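Brodie Ngata closed his bakery for good in September, after 16 years on the same corner. He spent the winter working out what he wanted to do next, and the answer was bread again, only less of it.

"I was making 31 kinds of things," he says. "Scones, pies, three sizes of the same loaf. I didn't like most of them. I kept making them because somebody had asked once."

The new business is called Waaka. It has no shop. Ngata bakes in a rented kitchen behind a hardware store and sells by subscription: customers pay at the start of the month and pick up a loaf twice a week. When we spoke on February 2, 2021, he had 162 names on the list and had stopped taking more.

There are 3 loaves to choose from. One is a plain white sourdough, one is rye with caraway, and the last changes when he gets bored with it. At the moment it is a potato loaf, which he says keeps better than people expect.

"You can eat it on day four," he says. "Toast it on day five. After that it's soup."

The hours were the main reason he left the shop. He used to get up at two. Now he mixes the dough in the afternoon, lets it sit overnight in the cold room, and starts the oven at six.

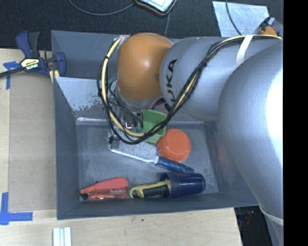
Selling this way does leave some people out, according to Planetti, who bought from the old shop for years and misses being able to walk in with a few dollars and leave with a roll. Ngata has heard this a lot and doesn't argue with it.

"It's true," he says. "I miss it too, some mornings. You'd get the kids coming by before school. But the walk-in trade was where I lost money. I threw out bread every night – good bread – and then went home and worried about flour bills."

He now throws out almost nothing. The month is paid for before he orders flour, and he knows by the first of the month how many bags he needs. If someone doesn't show up, the loaf goes to a neighbor.

I asked whether he would open a shop again. He thought about it while he wiped down the bench.

"Maybe a window," he says. "One window, Saturday hours, cash in a jar. My wife says no."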